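Workshop notebook
Corkbridge, back room
08/12/2022

Cold start, heater on at half past eight, paper still limp from the damp at ten. Left the cutting until later and did the sorting first.

Main job was getting through the decorative paper. All of it came over from Gruva in two boxes, and they had been filled by whoever was nearest, so writing sheets were in with wrapping offcuts and card blanks. Total of usable sheets after sorting is 367. That is more than I wrote down in the autumn, so either the autumn figure was wrong or the second box was never counted. I have put a line through the old figure on the lid.

How I split them:

Floral borders, cream ground. The biggest group. Roses, some with leaves only.
Plain laid, cream and white.
Printed both sides. Only good for envelopes and liners.
Heavy card.
Damaged. Corners gone, foxing, old glue. These go in the grey tray for test cuts and nobody should use them for anything that gets sold.

I set aside 108 of the floral ones for the February folders. That covers the whole run with a few over for mistakes. If anybody needs a floral sheet for something else before then, take it from what is left in the drawer and leave the wrapped bundle alone. It has a paper band with FEB on it in pencil.

Trimming

Tried the trimming jig again with the new blade. It cuts cleanly on the plain laid. On the bordered sheets it pulls slightly at the last centimetre, where the ink is thick. Two things helped. First, a sheet of scrap card underneath, changed every ten cuts or so. Second, cutting from the bordered end towards the plain end, so the blade is out of the heavy ink before it gets tired of it. Going slower made no difference that I could see.

The scalloped edges are a nuisance. You can't square a scalloped sheet against the fence because it touches only on the high points, and if one of those is bent the whole thing goes in crooked. I ended up squaring to the printed line with the small set square and ignoring the edge altogether. Slower, but the four I did that way all came out straight. The three before that did not, and are in the grey tray.

Note on the printing: the border on these isn't the same distance from the edge on every sheet. I measured a handful and the left margin wanders by a millimetre and a half across the batch. Fine for letters. For the folders it will show, because the window is cut to the border. I think we sort them into wide and narrow before folding and cut two windows. Would like a second opinion on that before I waste card.

Paste

Made up a small pot of the Drelmont powder at the usual strength. Still lumpy at twenty minutes, all right at forty. Strained it through the old tea strainer. It holds well on the plain laid and the card. On the coated stock it skins over and lifts at the corners once dry, same as last time. I would stop trying to make it work on the coated stock and use the double-sided tape for those.

Lid back on and the pot is in the fridge on the bottom shelf, marked. Throw it away on Monday if nobody has used it.

Wallpaper

The floral paper on the backing walls is holding up better than I expected. I rubbed down one seam that had started to stand up near the bottom and it has stayed down since dinner time. We have one part roll left of it and I would like to keep that for repairs. It has been suggested we use it for box linings. It would look nice, but the repeat is so large that a small box would get half a flower at best, and then there is nothing left when the wall gets torn.

For the box linings I would sooner use the offcuts from Mac an tSaoi. They are smaller in pattern and there is a whole carrier bag of them. The greens are a fair match for the leaves on the rose sheets, checked by the window and again under the lamp. The pinks are not a match in either.

Table

Wiped the white top down twice. Paste comes off it with warm water if you get to it the same day, and it needs a plastic scraper if you don't. Please don't use the steel rule for scraping. There is a mark from that already and pencil dust sits in it.

The grey veining makes it harder than it should be to see pencil lines and stray hairs from the brush. 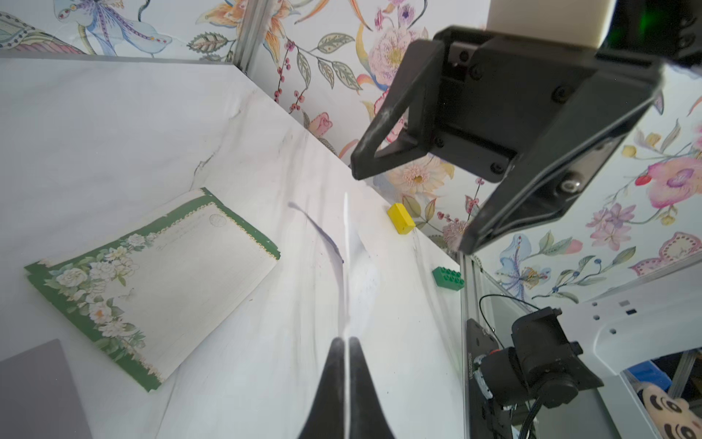

For anything fine I have gone back to working on a sheet of black sugar paper, and it is much easier on the eyes. I will bring a bigger piece. The one we have is too short for the wrapping sheets and they hang over the end and crease.

Keep the writing sheets well away from the wet end. A splash on the cream ground leaves a ring that doesn't come out, and on the green border it dulls the colour. I lost two good ones that way today, my own fault, brush too full.

The toy bricks are useful to have out. A brick at each corner keeps a curling sheet flat without marking it, as long as it goes smooth side down. Studs down, it leaves dents in anything lighter than card. I had thought of making proper covered weights, and may still do so, but for now the bricks do the job and cost nothing. They need a wipe now and then as they pick up paste.

Drawer order, top to bottom, as of this afternoon:

Plain laid
Floral borders, loose
February bundle
Heavy card
Envelopes and liners

I have relabelled the fronts. The old labels are underneath and will peel off when somebody has the patience.

Still to do

Sort the February bundle into wide and narrow margins.
Cut one test window of each width in scrap card and check against six sheets, not one.
New scrap card for under the jig, we are down to the last few pieces.
Ask Gruva if there is a third box. The delivery note says three, the shelf says two.
Bigger black sugar paper.
Find the other bone folder. It was on the windowsill last week.
Order tape, the narrow one.

The heater switch is sticking – push it right in until it clicks or it stays on low all night. I checked it twice before locking up. Blade is out of the jig and in the tin.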